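Workshop > Robots > Chores

Can a machine wipe the table yet?

Last updated: August 28, 2019

I have been pestering Ka-ming Kan about this since June, and last week we finally spent a whole evening on it. Ka-ming's view is that cloth is the hardest thing in the house, harder than cups or cutlery or even the bin bags, and I've come round to it. A mug keeps its shape when you pick it up. A cloth is a different object every time you touch it!

Think what your own hand does when you wipe up after dinner. You pinch a fold, drag it, feel it catch on something, let a bit go, bunch it again. Two fingers can do the pinch. The rest is where it gets interesting (and where I could happily talk for 27 pages).
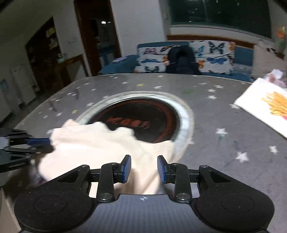 What makes it hard

1. Edges. A cloth that's half on the table and half over the metal rim of a cooktop drags differently on each side.

2. Finding the corner. Crumpled up, a cloth might not be showing you one at all.

3. Stopping. How clean is clean? I can't answer that for my own kitchen.

So, can they do it yet? Slowly, on a tidy table, with someone standing by - I'd say nearly. In a lived-in room with papers and bags everywhere, no, and I don't expect it next year either. But I came home grinning. Pads on a pair of fingers, a bit of cloth, and so much left to work out. Next I want to try folding, starting with tea towels.

Recent posts
Hakosen and the sock problem
A morning on the shop floor at Rantala
Why I gave up on the Ellholm arm
Sweeping up with Garkia, part 3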